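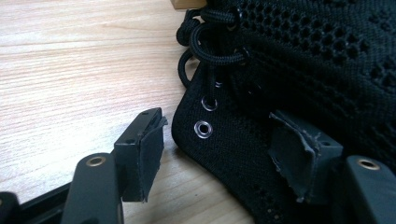 Black knit shoe on the bench, lower two eyelets with no cord in them. Pad coverings as they are now.

7 May 2021. Lacing task, hand-held gripper, Flarkmont bench.

Onyekachi wants this written up before the call with Nutar, so these are my notes and they are not very cheerful.

Count so far is 1293 demonstrations of the lacing task, all taken with the hand-held tool. The plan says 2830. I asked again where 2830 came from and got the same answer as in December: it was in the proposal. Nii thinks the curve will bend once we are past halfway. Maybe. I have not seen a plot that makes me believe it, and the one on the wall has its y axis starting wherever it liked.

What bothers me more is what we are calling a demonstration. Bernice and I went back over a batch of hers and a batch of mine. She brings one finger in against the knit first and uses it to steady the shoe, then goes for the lace. I go for the lace straight away and let the shoe slide. Both are marked good. If I were a policy trying to learn from the two of us I would average them and miss the shoe.

Also the braided cord. It is stiff and keeps whatever bend you gave it, so people learn to pre-bend the end before they start recording. That bend is half the task and it is in none of the data. Theophilus says the robot can be given a pre-bent lace too. Fine, but then the write-up should say so, and the last draft didn't.

Pads: the black covering is worn on both sides, worse on the right one, where it is torn and peeling with the edges curled up. The left is frayed along the outer face. Edges like that catch on mesh. I can feel a snag through the handle and back off without thinking about it. The arm won't. Please don't trim the loose bits with scissors, it changes the grip and then we have one more thing that differs between sessions. Cecilia has the spare pads in the Morelli drawer. Swap both together and write down the demo number when you do it.

Black shoe, black cord, black pads - I raised this when we picked the shoe. The eyelets are easy enough to find by their rims, but the lace against the knit is hard going even for me when I label. Lustholm used a white lace in their version and quote a better success rate than ours, and I would bet a good part of the gap is the lace.

Teleop comparison: 3 runs on the arm, driven from the leader handles, same shoe. Slow and ugly, and I dropped the cord on two of them. Still, what gets recorded there is something the arm can physically do, and I can't say that about my own wrist. Three is too few to argue from. Nii argued from it anyway.

To do:
New pads before any more recording.
Agree on one way to steady the shoe (Bernice's, I suppose).
Start recording before the cord is bent.
Ask Onyekachi if we can hold at the current count and train on what we have. Expecting a no.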